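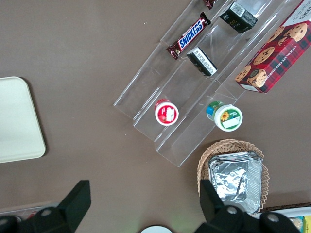 Fludstead_Fran wrote:
I've been meaning to do something about the snack corner in our break room for ages, and last night around 9 p.m. I finally gave in and set up one of those clear tiered stands, the kind people use for nail polish or little figurines. We're a small office above the Ocampo building and everybody used to rummage through one big bowl, so the good stuff sank and the mints floated. Now the Snickers gets the top tier, the little round cups sit down on the lowest one, and the chocolate chip shortbread is up in the corner, where the box hangs over the edge more than I'd like. It's a lovely cheerful red plaid box and I don't want to hide it in a cupboard! Would you leave it there, or give it a spot of its own?

rullness_road wrote:
Oh, I love this, it looks like a tiny shop. I'd take the shortbread off the stand, though. Ours had a cracker box on the top step and every time somebody brushed by, down it came. Stand it upright next to the stand and you still get your plaid.

Tadeo Acuña wrote:
I'm going to disagree a little with rullness_road. If the box is out of line with everything else, people stop seeing it, and then you have stale shortbread in January (ask me how I know). I'd open it and set the cookies out in a low dish on the table. My mother did this with every box that came into the house and I don't think a cookie ever lasted past supper.

starkach68 wrote:
Please don't open them all at once in an office. We have 2 people on our floor with allergies and they need the box there to read the label. Keep the packaging.

Tadeo Acuña wrote:
Fair point, I was thinking of home. Keep the box, then.

Fludstead_Fran wrote:
Thank you all, and yes, starkach68, we've got a nut allergy down the hall, so the box stays. Now I'm wondering about the Snickers too. Maybe that belongs in a separate jar with a lid?

starkach68 wrote:
That's what we do. Ask your coworker first, some people would much rather be asked.

rullness_road wrote:
Agreed on asking. Also, wipe the stand with a soft cloth and a drop of dish soap. I used a paper towel on mine and it's all over fine scratches now, which makes me sad every time the sun comes in.

Fludstead_Fran wrote:
Soft cloth, got it. I'll move the shortbread beside the stand tomorrow morning and go talk to her about the jar.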